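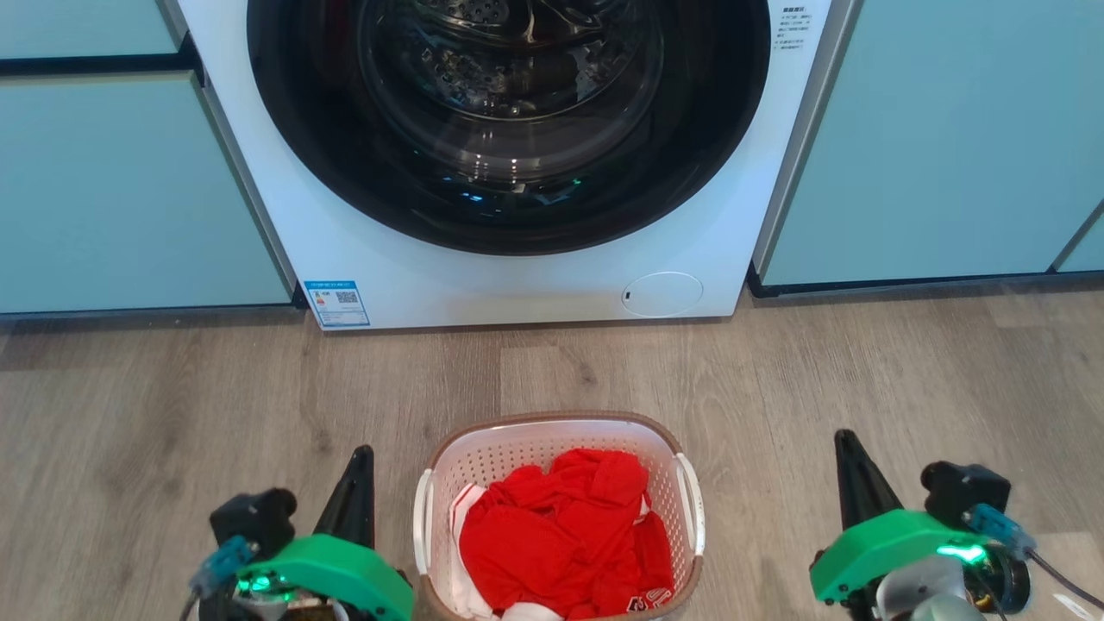 Trorken completes shared laundry refit at Findel Court

20 July 2024

Trorken, the building services contractor, has completed the refit of the shared laundry rooms at Findel Court, a block of 204 flats managed by Adura Housing. The work replaces drainage, water supply and electrical services installed when the block was built, and brings all four laundry rooms into use on one booking system.

The contract was let in January, following a survey by the engineering practice Georgiev. The survey found that the waste pipes serving the lower two rooms had been laid with too shallow a fall, and that lint had built up at three bends. Residents on the ground floor had reported slow drainage and backing up at busy times.

Under the refit, the waste runs have been relaid in larger pipe with rodding points at each change of direction. Each washing machine now has its own isolating valve and a separate electrical circuit, so that one appliance can be taken out of service without shutting the room. Floor gullies have been added, and extract fans are controlled by humidity sensors with a manual override beside the door.

Cold water pipework was pressure tested in sections before the walls were closed. Test records, valve schedules and as-fitted drawings have been passed to Adura Housing.

"The main constraint was access," said Milovan Lazarević, contracts manager at Trorken. "Two rooms had to stay open throughout, and the water could be turned off only between ten in the morning and two in the afternoon. That set the order of work – upper rooms first, then the lower pair once the new stack was live."

Vesna Vidmar, head of property services at Adura Housing, said: "Residents asked for drains that clear and a room that can be booked without queuing. We will review the use of the rooms after the first winter and adjust the opening hours if needed."

Bookings are made in slots of 90 minutes at the panel in the main entrance or by telephone. Charges are unchanged. The rooms are open from 7 am to 9 pm daily.

Notes to editors

Adura Housing manages 2150 homes. Trorken carries out plumbing, heating and ventilation work in occupied residential buildings and employs 200 people.

Drawings of the drainage layout are available on request from the Trorken press office.

Ends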